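Ranger et empiler les gobelets avec la pince Rilia : nos astuces après un mois d'essai

Publié en novembre 2021, rubrique Cuisine et petit matériel

La société Wuren propose depuis peu la Rilia, une pince à main avec deux doigts noirs, vendue en kit ou louée au mois. Elle sert à montrer à un bras automatique comment prendre les objets de la cuisine. Nous l'avons utilisée pendant un mois, surtout avec des gobelets, et je note ici ce qui a bien marché et ce qui demande de la patience.

Préparer la table

Videz d'abord la zone devant vous. Il faut garder la place de deux mains entre le bord de la table et le premier gobelet, sinon le poignet se bloque. Une table claire en bois convient très bien. Sur une nappe, les gobelets légers glissent avec le tissu et on doit recommencer.

Mettez les gobelets déjà empilés au fond, et devant, celui que vous voulez prendre. Laissez au moins 3 centimètres entre deux objets. Avec moins, le doigt pousse le voisin.

Prendre un gobelet

Approchez la pince bas, les doigts presque parallèles à la table, un de chaque côté. Ne serrez pas tout de suite. Avancez encore un peu, jusqu'à ce que le gobelet soit bien entre les deux bouts, et fermez doucement. Un gobelet à rainures tient mieux qu'un gobelet lisse, cela se sent dès la première prise.

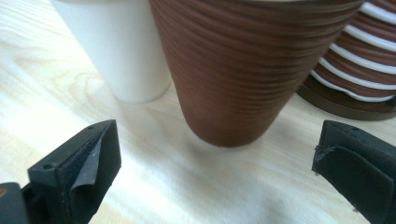 Pour un gobelet de forme conique, visez le tiers du bas. Si vous serrez trop haut, il bascule vers vous au moment de lever. Les gobelets en papier très minces ne sont pas recommandés par la notice, et je suis d'accord : j'en ai écrasé 8 dans la première soirée.

Empiler

Levez, tournez le poignet, descendez lentement. Quand le gobelet touche la pile, ouvrez la pince avant de reculer. Au-delà de 10 gobelets, la pile devient difficile à viser et je préfère en commencer une autre.

Entretien des doigts

Les patins noirs à l'intérieur des doigts sont la partie fragile du kit. Regardez-les après chaque séance. Quand un bord commence à se décoller, on peut le recoller avec de la colle contact, en serrant une nuit avec une pince à linge. Les fils qui dépassent se coupent aux ciseaux, il ne faut pas tirer dessus. Le magasin en ligne Kotodska vend des patins de rechange, autour de 22 euros le jeu, et ceux de la marque Bùi vont aussi si on les raccourcit un peu.

Notre avis

Le kit est solide et la prise en main est rapide. La notice, par contre, est trop courte sur le réglage de l'ouverture, et les patins devraient être fournis en double. Pour un premier essai, je conseille la location.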